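The Pleasures of a Plain Block

By Jamila Mridha

Give a child a castle kit and you get a castle. Give her a heap of plain rectangular blocks in two colors and you get a bakery, a bus station, a bed for a snail and (in our house, for most of one August) a very long wall that everybody had to step over.

I've been in love with blocks for years, and I fell all over again at the Starkeck workshop, where the shelves hold almost 1000 of them. Big ones, small ones, chunky ones you need both hands for. My favorites are the simplest: a rectangle, painted red or green, no studs, no pegs, nothing that clicks. They stay up by balance alone, and when they go down they make a glorious racket!

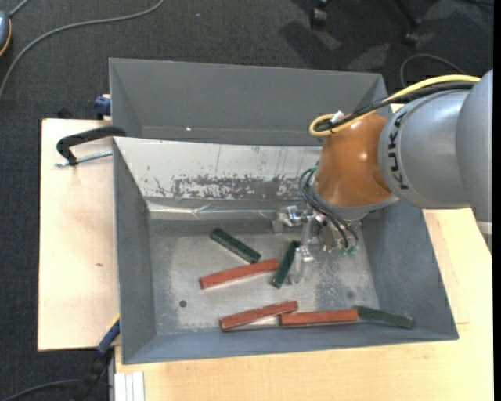 Color does so much of the work. Red against dark green is an old pairing, the stuff of barn doors and holly, and it gives even a beginner's tower a bit of rhythm. Start with two reds side by side, lay a green across the top, and you have a doorway. Turn the green on its end and the whole thing becomes a chimney. I spent a happy 22 minutes on chimneys and would have stayed for more if the kettle hadn't gone on.

Storage is the other joy. Forget the fitted tray with a slot for every piece. A wide, shallow bin lets the blocks land any old way, and you can see what you've got without digging. Metal gets scratched up in no time, and I like it better that way. Set it on a table at elbow height and grown-ups start building too.

My own set lives by the back door. Last night somebody built a bridge in there, and I haven't had the heart to take it down.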